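In Defense of the Serving Tray
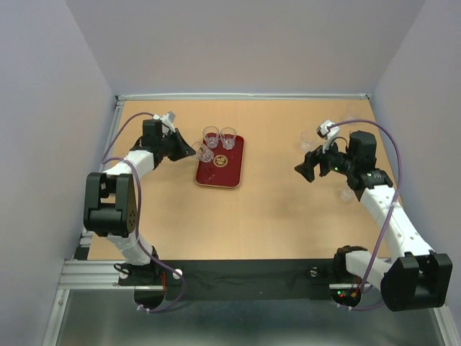 I own more trays than a person in a two-bedroom apartment should, and I'd like to argue that you need at least one. I came to this late. For years I carried drinks the way I did at 25, three glasses pinched together with my fingers down inside them, and I thought I was being clever. Then I started having people over for real dinners and noticed how much of the night I spent walking back and forth! A tray fixes that. Mine is usually a red one, and I'm partial to the kind with a gold emblem in the middle and a thin lighter rim, because clear glasses look so good against that deep red. Even plain tumblers with thick bottoms look like you made an effort.

My neighbor Shigeru Tsuchiya disagrees with me completely. He says a tray is one more thing to wash and store, and that guests are perfectly capable of walking to a cabinet. Fair enough, but I've been to his place, and what happens is that everybody ends up standing in the kitchen opening the wrong doors.

I'll admit that six glasses on one tray is pushing it. Four is comfortable. With six you get them touching, and then one goes over and you're apologizing to someone's pants. Make two trips - it's fine. Put the heavy-bottomed ones down first and keep the tall skinny stuff for the table.

You don't have to spend much, either. I paid 25 dollars for my best one at a secondhand shop in Carnlow last October, and the same week I saw one in a department store for 127. It had handles, which I don't even like (they catch on my sleeves).

What bugs me is how many people have a nice tray and use it to hold mail. Or candles. Or a remote and a bowl of decorative balls! Take all that off, wipe it down, and carry somebody a drink on it this weekend.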